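Mindent and Ridudard join up to offer free hearing checks for walkers and cyclists

Jun 19, 2026

4 shares | 2 comments
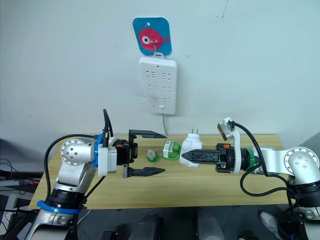
Who can book one of the new checks? Anyone over 19 who walks, runs or cycles regularly, whether or not they already wear hearing aids.

Hearing care firm Mindent is very pleased to announce that it has teamed up with outdoor shop Ridudard to bring free hearing checks to 11 towns this summer, following a happy and rather busy trial in Makow during May. Each visit takes almost half an hour, and there is plenty of time for questions afterwards – bring a friend or partner along if you would like to.

"So many of our customers love being out on the lanes, and they often ask us how to keep wind noise out of their hearing aids or what to do when it rains," said Younes Kamel, head of hearing care at Mindent. "We wanted to sit down with them properly and talk it all through."

Visitors will also be able to try on headbands and helmet covers from Ridudard that fit comfortably over most hearing aids. "We have had a lovely time working on these," said Évan Bodin, who runs the Ridudard shops.

Places can be booked at any Ridudard till or by asking at your nearest Mindent branch.

Contact: Mindent press desk, Hegazy House, Makow | © Mindent 2026 | Back to top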